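Section 4: Working rules for hand-held gripper sessions

Prola Two-Hand Kit, set-up and operating guide
Revised Jan 6, 2019

4.1 What these rules are for

Read this section before the first recording session and again when you change the task. It covers the table, the floor, the operator and the log. It does not cover calibration (section 3) or file export (section 6).

A word of warning about the word "standard". Several documents now in circulation claim to set one for hand-held gripper work. We have read most of them. Few say how their limits were arrived at, and two copy the same table of values with the same misprint. What follows is house practice. It has held up reasonably well over 1594 recorded episodes, and that is as much as we will claim for it. If your site has its own safety rules, those come first.

4.2 Before you start

1. Clamp the tabletop on both sides. Push down on each corner in turn. If the top rocks, move the clamps and try again.

2. Mark the position of the table on the floor with tape. Use a colour that shows up against the floor covering. Black tape on dark carpet can be found if you know where to look, and missed if you don't.

3. Run both gripper cables away from the working area before you pick the grippers up. Leave enough slack for the operator to reach the far edge of the table with either hand.

4. Check that the marker plates are firmly seated and clean. Wipe them with a dry cloth. Do not use spirit-based cleaners, which lift the print.

5. Open and close each gripper 7 times and watch the fingers. They should move evenly and meet at the tips. If one finger lags, stop and see section 8.

6. Set out the objects for the task as shown on the task sheet. Put nothing else on the table.

Note: Some guides ask for a full table survey with a measuring frame before every session. We tried it through July and compared the results with sessions set up from floor tape alone. We could not tell the two sets apart. You may do the survey if your client insists on it.

CAUTION: Cables on the floor are the most likely cause of injury in this kind of work. A sign on the wall does not make them safe. Route them behind the operator or cover them.

4.3 Sorting and packing tasks

Packing small parts into a tub looks like the easiest task in the kit, and it gives more rejected episodes than any other. The usual fault is haste. The operator lets go while the fingers are still against the wall of the tub, the part springs out, and the episode is saved anyway with a tick beside it.

1. Take the lid off the tub and lay it flat, clear of the parts still to be packed.

2. Place the tub where either gripper can reach it without the arms crossing.

3. Pick up with one gripper at a time unless the task sheet asks for both.

4. Lower the part below the rim before you open the fingers.

5. Keep the marker plates in view of the head camera. If your wrist turns so far that a plate faces away, stop, turn back and carry on.

6. Keep the idle gripper over the table, fingers pointing inwards. Do not rest it in your lap.
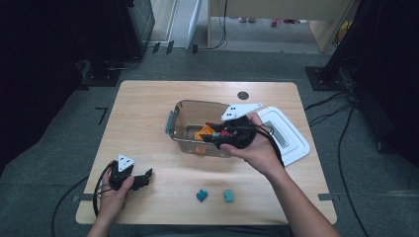

Figure 4-2. Packing into a clear tub. Right gripper in the tub, left gripper held over the table, lid laid to one side.

Clear tubs need extra care. Parts seen through the wall can seem closer to the rim than they are, and new operators tend to open the fingers too soon. Let them practise with recording switched off until they stop doing it. We have seen advice that ten practice runs are enough for anyone. It depends on the person.

Note: Task sheets written for the older Wiegand grippers call for a straight downward approach. With the Prola fingers a slight tilt is allowed, and is often easier near the wall of the tub.

CAUTION: Do not reach into the tub with bare fingers while a gripper is in it. Put the gripper down first.

4.4 Time limits and breaks

Stop after 300 episodes in one day, whoever is working and however well it is going. Short breaks should be taken as often as the operator wants them. A break does not need a reason in the log.

We are often asked where the limit comes from. It came from looking back at our own rejected episodes, which rose sharply late in long days. It is not a medical limit and should not be quoted as one. An operator with a sore wrist stops at once, even on the second episode of the morning.

4.5 What to write in the log

1. Write the operator's initials, the table number and the task sheet number before the first episode.

2. Record each dropped part, even if it was picked up and packed correctly afterwards.

3. Record any change to the table, the tub or the cables made part-way through. Begin a new batch after the change.

4. Mark an episode as good only when you have watched it back. "Looked fine at the time" is not a check.

5. Leave failed episodes in the batch, marked as failed. Do not delete them to improve the figures.

Rule 5 is the one most often broken. A supplier once sent us a Vavovley batch of 216 episodes without a single failure in it, along with a signed form saying that good practice had been followed at every stage. The form was in perfect order. We asked for the raw recordings — they never came — and the batch was not used.

4.6 Using outside checklists

The Tinier checklist is supplied with some kits and may be used alongside this section. Treat it as a reminder. It asks whether cables have been "managed" and whether the operator is "suitably trained", and both boxes can be ticked by someone who has never entered the room. If you use it, have the person at the table fill it in, at the table, before the first episode.

Where the checklist and this section disagree, follow whichever is stricter and make a note in the log.

4.7 Ending the session

1. Open both grippers and lay them on the table, marker plates upwards.

2. Stop the recording and wait for the save message. Large batches can take up to 7 minutes.

3. Unplug the grippers at the connector. Never pull on the cable.

4. Return the parts to the tub, count them against the task sheet and fit the lid.

5. Coil the cables loosely. Tight coils break the inner wires close to the grip, and the fault may not show for weeks.

6. Leave the floor tape in place if the same table will be used again.

Questions and corrections to this section go to Darcy McKinnon, with the section number in the subject line. If you think a rule here is wrong, send the episodes that show it.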